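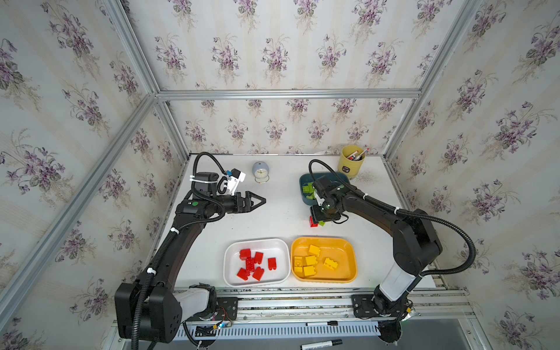 February 2019
Posted by Dallham Paper & Paste

OK, floral wallpaper thread! I spent all of January stripping the upstairs hall at 81 Nemer Street and I have so much to share.

1/ There were four layers up there. The bottom one was tiny rosebuds on a stripe, and the color behind the light switch was still so bright I yelled for the whole house to come look.

2/ Warm water and a wide scraper. I tried the fancy spray and went right back to the bucket. Score the paper lightly, soak it, go make coffee, soak it again.

3/ Save a piece of every layer!! I keep mine flat in an old atlas with the room written on the back in pencil. The Singhal sample book I found at a yard sale has 81 patterns in it (yes, same as my house number, I was delighted) and I matched two of my scraps.

4/ Big bouquets want a big wall. Small sprigs are happy in a closet, a stairwell, the back of a bookcase. I papered the inside of a linen cupboard with leftovers and I open it just to look. 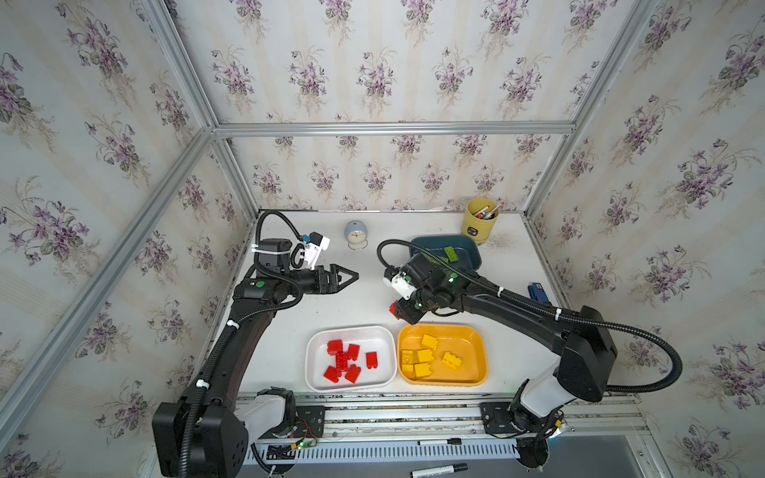

A reader asks if you can start a large floral in the corner and just work around. You can, but I'd center a bouquet over the mantel or the bed first and let the mismatch land behind the door.

5/ Check the run number on every roll before you cut. I had one odd roll out of my Prunberg order and the green was a whole shade off by daylight.

6/ Paste table up tonight, first strip goes on after breakfast. It's $30 a roll so I'm measuring everything twice (okay, five times). Pics of the rosebuds soon!

Contact | © 2019 Dallham Paper & Paste | Back to top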